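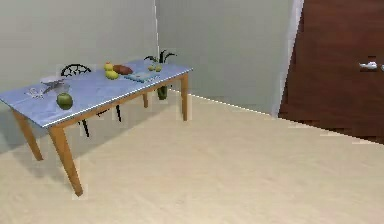
Blue-gray top, golden-brown wooden apron, tapered legs.

3 min read

Imer Table Oil, matte – for wood legs, aprons, frames and any bare timber indoors

Clear oil, low smell, goes on with a rag. Made by Clollel for the Imer range, sold by us in one can size, 400 ml. One can does a dining table base and four chairs, two coats, with a bit left over for touch ups.

What it's good for: oak, beech, ash, pine. Stairs too, but go thin. Not for painted tops, laminate, or anything already varnished. Sand the varnish off first or you'll get a sticky mess that never dries.

How to use
Sand with 180, then 240. Vacuum. Wipe. Shake the can well, the matting agent sinks to the bottom and if you skip this the first coat comes out shiny and the last one chalky. Rag on a thin coat with the grain, wait fifteen minutes, wipe off everything that hasnt soaked in. Overnight. Second coat the same way. Light use next day, full cure 21 days – no wet glasses till then please.

Rags: lay flat outside to dry or soak in water before binning. Oily rags in a heap can catch fire on there own.

Colors: Clear, Bollero (warm brown), Agarwal (darker, a little red). Bollero is back in stock as of October 8, 2022. Agarwal later in October, we hope.

Order code 1142, add B or A for the tinted ones. Full case of six ships free. Old cans with the gray lid are the same oil, only the lid changed.

Trade accounts and sample sticks, ask for Dwight Després at the counter. Samples are free, one of each color per customer.

363 shares
21 comments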